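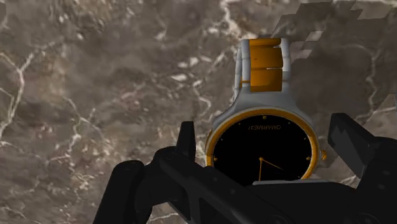
1. Watch pick, gripper fault

Sim review, Hernmont cell. 3 February 2024. Present: Njål Midtbø, Ronja Eklund (minutes). Wilero sent apologies.

- Fingers closed past the force limit on run 82. No stop raised. Sim only, nothing broken, but same controller build goes on the real cell in May.
- Njål: limit gets read at startup and never again. Changing it mid run does nothing. Logged as ticket 1660.
- Also 17 runs where gripper reported "closed" with no contact. Ronja thinks seperate bug.

2. Arm clearance over the counter

- Elbow swung low on the way back, no warning from the Mazza planner. Counter collision mesh is old, to be re-exported. 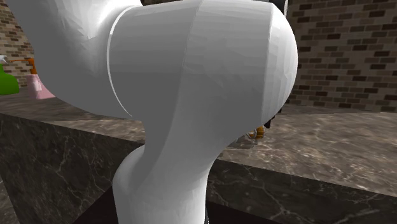 Arm at the counter, spray bottles at left.

- Agreed: no hardware tests untill both faults are closed. Njål not happy about the dates, noted.

Actions
Njål – patch limit read, rerun 82
Ronja – new mesh, ask Plukix re contact flag
Next mtg: in 2 weeks, same link

We use cookies to improve this site. Accept / Settings
© Hernmont | Contact | Back to top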